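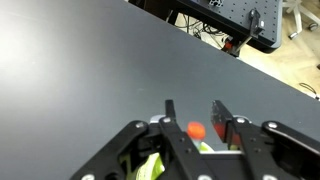 Page last changed: 2019-07-27

Elleo Science Pages for Kids
Light and Color, page 3

Why does a dark table have a bright patch?

Look at the big tabletop in the picture. What color is it? Most people say dark gray, and they're right. But look toward the upper left and there's a soft, pale glow, as if somebody had rubbed a little fog onto it. Then your eyes slide toward the middle and the glow fades away into charcoal gray.

So is the table two colors? Nope! It's one color all over. The pale patch is called glare, and it's made of light that has bounced off the table and come straight to the place you're looking from. Once you know how it works you'll start finding glare everywhere — on book covers, on the classroom board, on the car hood, even on your own nose.

Light is a great bouncer

Light travels in straight lines until it hits something. When it hits a table, two things happen to it. Some of the light goes into the table and gets soaked up, a bit like water going into a sponge. Scientists say the light is absorbed. The rest bounces back out, and we say it is reflected.

Dark things soak up lots of light and send back only a little. A black T-shirt does this so well that it warms up quickly in the sun in August. White things send most of the light back. A gray table is somewhere in between, and a dark gray one is closer to the black end.

But even very dark things bounce some light right off the top of their surface, before it ever gets inside. That top-of-the-surface bounce is where glare comes from, and it doesn't care very much what color the table is.

Smooth, shiny and matte

Think about rolling a rubber ball at a flat wall. If you roll it straight, it comes straight back. If you roll it at a slant, it goes off at a slant on the other side. Light bounces off a mirror in just the same tidy way, so all the light from your face stays in order and you see a picture of yourself.

Now think about rolling the ball at a pile of rocks. Who knows where it will go! Light does this too when it hits a surface covered with tiny bumps. The bumps can be far too small for you to feel. Your fingers say "smooth," but the light says "bumpy," and it scatters in lots of directions.

A surface like that is called matte (it rhymes with cat). The tabletop in the picture looks smooth and matte. If it were as shiny as a mirror, the glare might have a sharp shape, maybe the shape of a window or a lamp. On a matte top the edges of the bright patch get all blurry, and it fades out gently. We think that's one of the prettiest things light does, and most of the time we walk right past it.

Why glare moves when you move

Try to touch a patch of glare. You can put your finger on the spot, but now lean your head to one side. The patch has gone somewhere else! A real stain or a blob of paint stays put.

Glare moves because it depends on three things: where the light comes from, where the surface is, and where your eye is. Change one of them and the light has to bounce from a different spot to reach you. Two kids on opposite sides of a table can both see glare and point to different places, and neither one is wrong.

What about that bright cap?

There's a plastic bottle in the picture too, and its cap is a terrific orange-red. You probably spotted it before you read a single word. Why does it jump out like that?

White light is really a mix of colors. An orange-red cap soaks up most of the blue and green light and sends back the red and orange. Put a color like that next to black or gray and it looks even brighter, because your eyes are always comparing things with their neighbors. The part of the bottle below the cap looks pale yellow-green. It's a quieter color, so your eyes usually get to it second.

Try it yourself: the glare hunt

You will need:
a table
a flashlight
a sheet of black paper
a piece of aluminum foil
a grown-up's OK to turn down the lights

1. Lay the black paper and the foil side by side on the table.
2. Make the room dim, but leave enough light to walk around safely.
3. Stand at one end and shine the flashlight along the table at a low slant. Never shine it into anybody's eyes.
4. Look from the other end (a friend can hold the light for you). Find the bright spot on the foil, then the one on the paper. Which has sharper edges?
5. Keep the light still and move your head slowly from side to side for 30 seconds. Watch where the bright spots go.
6. Crumple the foil, flatten it out again and repeat step 4. You've just made a shiny surface bumpy!

Want to go further? Draw what you saw, using only a gray pencil. Leave the paper white where the glare was and press harder where the table looked darkest. It's a real artist's trick, and it makes a flat drawing look like a solid thing.

Words to know

Absorb: to soak up.
Reflect: to bounce back.
Glare: bright light bouncing off a surface toward your eye.
Matte: not shiny.
Scatter: to bounce off in many directions.

A puzzle to take with you

Spread a little water on a matte stone or a sidewalk, and the wet part often looks darker and shinier than the dry part. How can it be both? Here's a clue — water fills in the tiny bumps. Talk it over with someone at home, and then check your ideas on page 4, "Puddles, Paint and Polish."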